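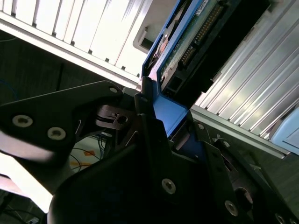 I have a question about keeping old family recordings, and I hope this is the correct board for it. Over the winter I copied my parents' cassettes to the computer, and now there are 2,593 files and no order in them. The blue caddy with the bare hard disk drive is the sort of place where such things live in our house, and I do not want to touch it again before I have a naming system. Do you put the date first, or the name of the speaker? Most of my cassettes have no date. Some say only "Ashby, summer".

Posted by: oatfield_k
Wednesday, June 19, 2024

---

tinbasket wrote:

Date first, always. If you don't know the year, write the decade and an x, so 198x. Then place, then a short title. The computer will sort them for you and you will thank yourself later.

---

marrow_lane wrote:

I must disagree with tinbasket. I named everything by date in March and now I can find nothing, for I never remember in which year my aunt told the story of the flood. I remember that it was my aunt. So I began again with the person first. It is slower to do but faster to use.

---

tinbasket wrote:

But what do you do when three people are talking? In our tapes there are never less than three, and one of them is chewing.

---

oatfield_k wrote:

This is my problem also. On the Ashby tapes everybody speaks together, and in the middle there is the radio. I thought of writing all the voices in the file name, but then the name becomes longer than the recording.

Another thing I forgot to mention: the language. My grandmother changes between two languages inside one sentence. Should I mark this in the name, or keep it for a separate list? 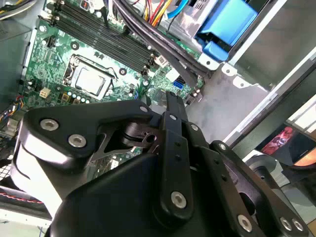

Pellwort thinks a separate list is the only sane way, and that file names should be as stupid as possible: a number and nothing more. The number goes on the cassette box with a pencil, and everything else (voices, language, place, what they speak about) goes in a spreadsheet.

---

marrow_lane wrote:

And if the spreadsheet is lost? Then you have 2,593 numbers. I would not sleep well.

---

pellwort wrote:

Then print it. I did this with the recordings of our choir in Gistosden, 2,446 pieces, and the paper list is in a drawer with the cassettes. I have made 7 columns. You can search the voices column for your aunt and find her in one moment, also when she is chewing.

---

oatfield_k wrote:

I like the pencil number very much. But I understand marrow_lane too. Perhaps number first and then one word, for example 0412_flood? Then it is not completely dead if the list disappears.

---

tinbasket wrote:

I can live with number and one word. I still think you should write the decade somewhere. Children who inherit this will ask "when", not "who".

---

marrow_lane wrote:

Mine ask only "how long is it".

Please also listen to the end of every side before you cut the silence. On a Coter cassette I found 17 minutes of my father trying a song, after a very long empty part. It was written nowhere on the box.

---

oatfield_k wrote:

Thank you for this, I was cutting the silence automatically. I will go back to the first box and check.
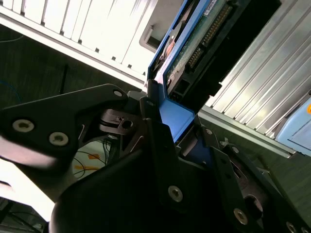
Hard drive in its blue tray.

pellwort wrote:

Before you rename, make a second copy and keep it in a different house. I gave mine to my sister. And do the renaming in small parts, one box in one evening, otherwise you start to write nonsense in the columns. My box four is full of it.

---

oatfield_k wrote:

One box in one evening is good. I start with Ashby.

Home | Boards | Sound and Tape | Search | Log in

Recent topics
Labels that fall off old cassette boxes
Lunadness tape player, belt too loose?
Asking relatives for permission to share a recording
Humming noise on side B only
How to write down dialect words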